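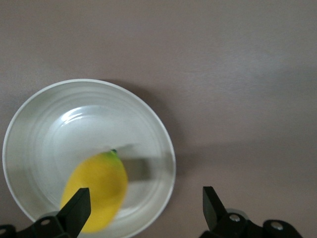

Figure 2. A round, shallow white bowl with ridges running in circles inside it, on a plain tabletop.

3.2 Serving vessels and how much people eat

We came to the question of bowls by a rather roundabout path. Our first visits to households in Tondum were meant to be about porridge, and in particular about how long families let the grain soak, but the talk kept drifting to what the porridge was served in. People have strong feelings about their bowls! One household would not hear of eating from anything deep, while another two doors down (cousins, as it happens) thought a shallow bowl was fit only for fruit.

We therefore added a short set of questions on vessels to the diary, and 72 households in Tondum and Meireles kindly filled it in over the month of February. Of these, 36 told us they used a shallow bowl for the morning meal on most days. Ridged bowls of the general sort shown in Figure 2 came up often in the comments, usually in connection with washing up, as porridge left to dry in the grooves is a misery to scrub out.

Portion size was harder to pin down than we had hoped. Families who cooked in one large pot, often a full 900 grams of porridge at a time, tended to judge a serving by how near it came to the rim, and so the shape of the bowl mattered a good deal to them. Families who measured the dry grain by the cup paid the rim very little attention. The earlier Kasetti survey did not separate these two habits, and we suspect that this explains some of the difference between its results and ours, although the colour and weight of the bowl may well play a part too. We return to the measuring cups in Section 3.3.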